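Jamming night at Zoncombe, and the log sheets are readable at last

1 April 2021

If you missed the online talk on radar jamming, you missed the best evening we've had since the group started, and I say that as someone who sat through it with a streaming cold. Amnuay Khunthong gave us the whole story of the Valludov exercise, the one where an air defence sector spent most of a night chasing aircraft that were somewhere else entirely. I'd read the bare outline in the old station history (two lines and a footnote!) and had no idea how much there was behind it.

For those who are new to all this, the set-up was simple. The defenders had a ring of radar posts reporting by landline to a filter room, where the plots were tidied up and passed on to the controllers. The attackers had a small force of bombers, a couple of aircraft fitted with noise jammers and an awful lot of chaff. Chaff is just strips of foil or metallised fibre, cut to suit the wavelength of the radar you want to annoy, and thrown out in bundles. Each bundle blooms into a cloud that gives a lovely fat echo. It drifts with the wind and slows down almost at once, so a good operator can pick it out from an aircraft, given time.

Time was what the operators at Valludov didn't have. Amnuay put up the reporting drill, and each post was expected to get a fresh plot to the filter room every 60 seconds for every track it held. With two or three tracks that's comfortable. With the northern side of the tube white with clutter and a noise jammer putting a bright wedge straight through the middle of it, it's a nightmare, and you can see the handwriting go to pieces as the night wears on. One operator simply gave up on heights and wrote "lots" in the remarks column. I was with him all the way.

What I loved was that we could see it in the original paper. The log sheets came to us in February with the rest of the Milošević papers, 129 of them, in soft pencil on that thin yellowish stock that smudges if you so much as breathe on it. They've now been scanned and put through Hevum, the plotting program we've been using to turn written tracks into something you can watch move across a map. It took a good deal of fiddling. The posts were using two different grids, and the southern one had its clock running fast, which made every handover between posts look as if the aircraft had jumped backwards. Once that was put right the tracks joined up beautifully, and I may have cheered.

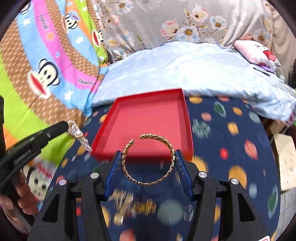
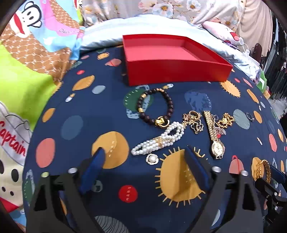
Jewellery and the open red box.

The main chaff run went in on the north side and it was laid far too early. You can follow the cloud drifting off to the east with nothing behind it, and anybody reading the sheets calmly in an armchair would say it was a bluff. But the filter room had already moved its best people on to the northern desk, and the one post that was reporting clean, steady tracks from the south was being treated as the odd one out. It had sent in five good plots in a row before a controller asked for it to be checked. By then the bombers were well past the coast.

There was a cracking discussion afterwards on whether the jamming or the filtering was to blame. My own view is that the equipment did pretty well that night. The southern radar saw what it was meant to see. The trouble was in the room, with a tired team who had made up their minds where the raid was coming from and read every new report in that light. Amnuay was more generous to them and pointed out that the telephone lines to the south were dropping out all evening, so the filter officers had some reason to distrust that post. Fair point, and it's in the sheets too, if you look at the gaps.

We also had a lively side argument about frequency agility, meaning a radar that can hop about so the jammer has to spread its power thinly to follow it. The sets at Valludov could be retuned, but only by hand, and by someone who then wasn't doing anything else. Two of our members used to do that job on other stations and have promised to write up how it felt with a warm cabinet at your back and a sergeant asking if you'd finished yet. I'm going to hold them to it.

The notes from the talk run to 15 pages with the track maps included, and I'll send them to anyone who asks. They're well worth printing, though do it in colour or the two grids look the same. The Hevum files are there as well if you'd like to play the night through yourself. Start at the second chaff run and keep an eye on the lower left corner.

Next we move on to the filter room's own telephone log, which is in a much worse state than the sheets and has lost its cover. If you can read fast, slanting pencil and don't mind abbreviations, please get in touch. I've been stuck on one entry for a week and I think it says "cow".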